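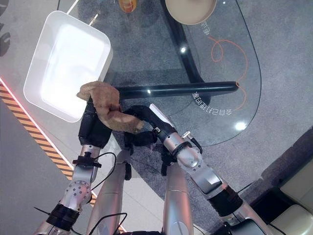

Open afternoon at Clolbridge: two arms and a glass table

Our April visit was to the Clolbridge demonstration floor, where Skiratik had a two-armed robot working at a glass-topped table. Sinan Ersoy hosted. Members who registered by email were split into 2 groups, and these notes cover the second, which began at 2 p.m.

The task on the program was cloth handling. Cloth has no fixed shape, so the controller can't rely on a stored model of the object the way it would with a machined part. Ersoy's explanation was that the planner looks for a graspable fold, closes on it, and then looks again before committing the second arm. With both ends held, tension between the grippers becomes another variable. Too little and the fabric bunches; too much and one side slips. Skiratik limits the speed of both arms to 75 per cent of their rated maximum whenever they share a load.

Glass was a deliberate choice of work surface. It throws reflections from the overhead lights, and a depth sensor will often read the floor instead of the tabletop. Vilém Bartoš asked how the system finds the height of the table. The answer was a calibration routine run before each session, with the surface height entered as a fixed plane 705 mm above the floor. If the table is bumped, the routine has to be run again.
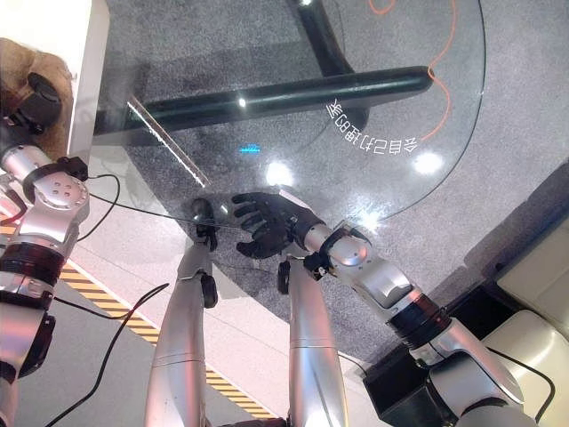 Right hand over the tabletop, fingers spread. Clolbridge, April.

Several questions concerned the hand. Seul-gi Wi wanted to know why anyone would accept the added complexity of five fingers when a parallel gripper is cheaper and easier to maintain. Ersoy agreed on cost. His case for the hand was variety of objects, particularly shallow items with a rim, and he conceded that for cloth alone he would fit something simpler. Tendon wear is checked every 600 cycles.

Cabling drew some criticism from our side. External runs are easy to replace, but they limit wrist rotation and can snag. Nurhan Polat suggested a sleeved harness along the forearm, similar to the one used on the Rizvi line at Wararham. Skiratik has an internal routing option under review and gave no release date.

Visitors remained behind the floor marking while the arms were powered. Anyone wanting the handout on grasp planning should contact Nesrin Canpolat, who also has the sign-up sheet for the Wararham visit.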